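Keeping the Arm Out of the Bin Walls: Setting Up a Workspace Check in Gelar

Posted by Touran Farahani, 20/03/2024

I've been promising to write this up since last August, when I first got the wall check running on our own cell and then spent the rest of the month fielding questions about it. So pour yourself something warm and we'll go through it together. It isn't hard! It just has a few places where a small mistake goes quiet on you and comes back later as a protective stop.

I'm assuming you already have Gelar talking to your arm, and a camera calibrated to the base frame. If your calibration is more than a couple of weeks old, please redo it first. I'll wait.

Step 1. Measure the bin, and measure the inside

The planner wants the inside faces of the walls, and our first model used the outside ones (my fault, I had the tape measure). Touch the tool tip gently to three points on each inside face, save them with "record plane", and let Gelar fit the planes. If your bin has a divider, record that as its own plane and give it its real slope. A sloped divider modeled as a vertical one will steal room from you at the floor or at the top, depending which edge you measured.

Step 2. Give the gripper a generous shape

Open the tool file and look at the collision shape. The default is a snug box around the metal parts, with no cables at all. Add a second shape, a fat capsule, that takes in the cable bundle with the wrist turned as far as you'll allow. Ours added a fair bit of bulk and I grumbled about it for a whole afternoon, but it was right.

Step 3. Set the margins

In the file called walls.cfg, set:

wall_margin_mm = 18
floor_margin_mm = 6

The floor margin has to be smaller or you'll never pick up anything flat. Start with these, run slowly, and only tighten the wall margin once you've watched a good long batch.

Step 4. Replay before you run

Load a set of old grasp proposals and run them through the checker with the arm switched off. I used 1,014 of them, and the checker turned down 314. Open a handful of the rejected ones in the viewer and make sure you agree with each! If it rejects grasps in the open middle of the bin, your capsule is probably attached to the wrong link.

Step 5. Try it with a mixed load

Put in soft things along with hard ones. Cloth is a good test, as the best grasp point can sit well away from the middle of the heap, and the planner has to pick a wrist angle that clears the divider too.

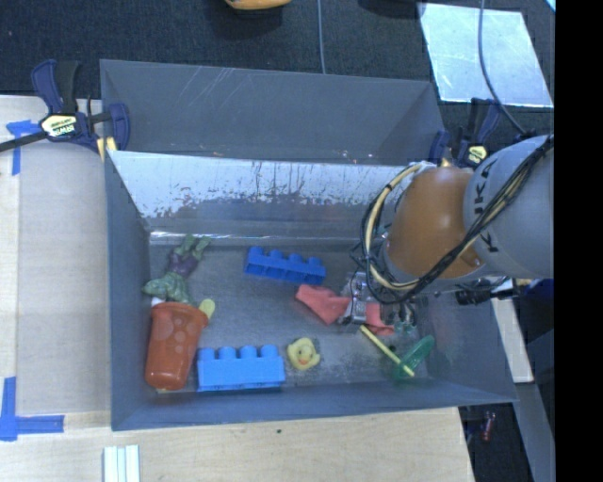 Gripper over the red cloth, with the cable loop above it and the sloped divider behind.

Keep your hand near the stop button for this part, and run at your lowest speed setting. Watch the cables as well as the fingers. If the planner says "no approach found" for an object near a wall, let it try the other wrist rotation before you touch the margins. The setting is allow_flip, and it's off by default, for reasons I've never gotten to the bottom of.

Once you're happy, save the whole folder under a new name and keep the old one. Next time I'll cover moving the same setup over to a second bin, which mostly means doing Step 1 again with more patience.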